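Florkness Desk Tidying Set

About the set
A collection of recordings of ordinary office corners being put in order: desks, drawers, shelves and the chairs that end up holding whatever the desk can't. Files are grouped by room, then by session. The current release is version 2.

Contents
There are 200 sessions from 14 rooms. Each session folder holds the video, a short notes file and a list of the items handled. 103 of the sessions include a drawer – the rest deal with desk tops and shelving only.
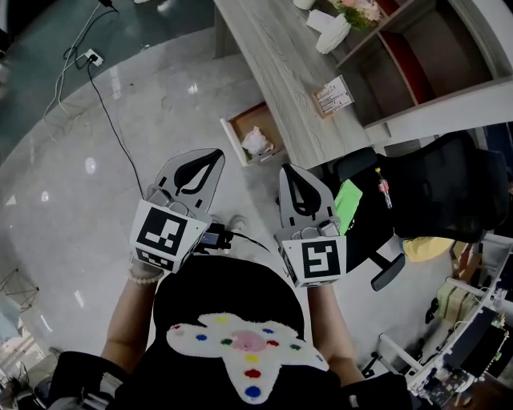 Item lists use everyday names and record where a thing was when the session began. Surfaces come first, then anything inside furniture, then seats and the floor. A white cup is entered under the desk it stands on, and a small red-and-white bottle left on an office chair goes under the chair, even if it plainly belongs elsewhere. Crumpled things in an open drawer are listed as "tissue or bag" where the two can't be told apart. Flowers are listed but have no target place.

Target places
Each room has a plan in plans.txt giving the place for cups, paper, cloths, boxes and bottles. Plans differ between rooms. In the Jalden rooms paper goes on the shelves; in the Drirnen rooms it goes in the top drawer.

Known problems
Two rooms share the name "back office" in the first release. They are now back_office_a and back_office_b. Some notes files use "cushion" and "cloth" for the same item, and these have not been merged.

Changes in version 2
Room names corrected. Empty notes files removed. Item lists from the Bhuiyan rooms retyped with the same headings as the others.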